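4.2 Choice of interpolation and its effect on forward rates

The discount curve is built from overnight index swaps with maturities from one week to 20 years. Between two quoted maturities the curve has to be filled in, and the quotes alone do not say how. We compare two methods: linear interpolation on the logarithm of discount factors, and a natural cubic spline on zero rates. Both reprice the input swaps exactly, so the comparison is only about what happens between the nodes.

The first method gives forward rates that are constant between nodes and jump at each one. The jumps are small at the short end, where nodes are close together, and larger past ten years, where two adjacent quotes may be five years apart. The spline removes the jumps, but a change in one quote then moves forward rates in every other interval. Naidu and Salian report the same behavior for their own set of swaps — they call it leakage, and we keep the term.

Our test portfolio holds 121 forward-starting swaps, none of which starts or ends on a node. Each swap was priced under both methods on the curve of Apr 15, 2020, and then again after each of the 13 input quotes was raised by one basis point in turn. The calculations were run in Clidero, with the spline code taken from the Postevau library.

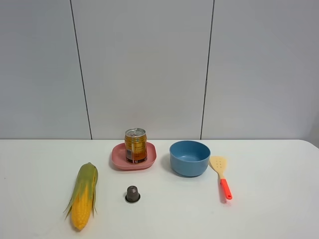
Figure 3. Tabletop items, including an ear of corn, a metal can and a blue bowl.

Present values under the two methods are close for swaps starting within two years. The gap widens with the start date and is largest for swaps that start after year 12 and run for a single year, where the value depends on one short stretch of the forward curve. Longer swaps average over several intervals and much of the gap cancels.

The hedge ratios differ more than the values do. Under log-linear interpolation, each swap has exposure only to quotes near its start and end dates. Under the spline, small exposures of alternating sign appear at distant maturities. A desk that hedged all of them would trade in maturities with no clear link to the position. Kulkarni and Amin drop any exposure below a fixed cutoff, but the total then no longer matches the effect of a parallel shift. We apply no cutoff in the results of Section 5.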